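Filed under: Makers & Small Business
92 shares | 5 comments

Rhea Maglaya sold her first 300 gift sets out of a spare bedroom in Padilla. The sets were small: a notebook cover, a needle case, a spool of waxed thread. Most of the trouble, she says, came from the boxes.

"I had one size of box and I put everything in it," she says. "The needle case would slide from one end to the other in the mail. People wrote to me about it, and they were nice about it, but they wrote."

Her company, Stitora, now works from a shared building with a work floor downstairs and a walkway upstairs. She packs there in the afternoon, when the light from the windows is good. She buys her boxes from Rinent, a supplier two towns over, and she has opinions about them.

"The lid has to come off with one hand. If you need two hands and a fingernail, the customer tears it."

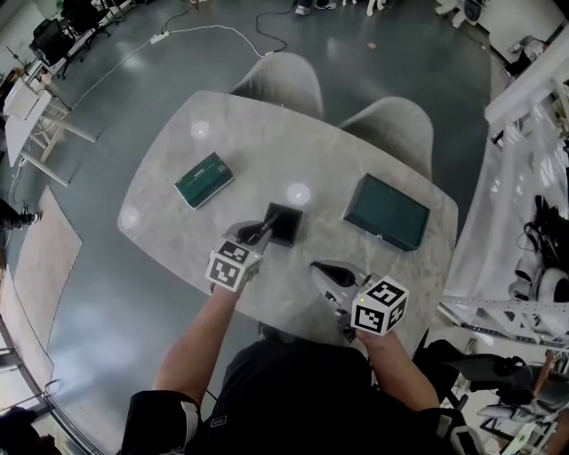
She likes a hard, smooth table for packing. Fabric covers catch on the corners of the boxes, she says, and a rough top leaves marks on dark card. She wipes the surface down before she starts and keeps her coffee on a different table.

"Dark boxes show everything. Fingerprints, dust, glue. I still order them. I tried plain brown for a month and the sets looked like hardware."

Small pieces go in first. She opens every box she plans to fill, sets the lids to one side, and works through one item at a time. Doing a whole set from start to finish was slower for her, and she kept leaving out the thread.

The largest set sells under the name Flimgate, after the street she grew up on. Last September she had orders for 399 of them and packed until ten at night.

"My back hurt. I had the chairs wrong. I was sitting too low and reaching up over the edge of the table all day."

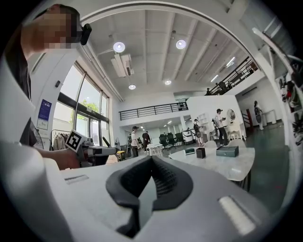

The building suits her better than the bedroom did. She had considered renting a unit of her own and decided against it when she saw what the heating would cost. The ceiling is high and voices carry, so she takes phone calls outside.

Asked what she would change, Maglaya goes back to the boxes. She wants a smaller one for the needle case on its own, with a snug insert. Rinent has sent her two samples so far.

"The first was too tight. The second one is close. I asked them to take a little off the insert and I'm waiting to hear."

She has no plans to add more products this year. The notebook covers take the longest to sew and she is behind on them already.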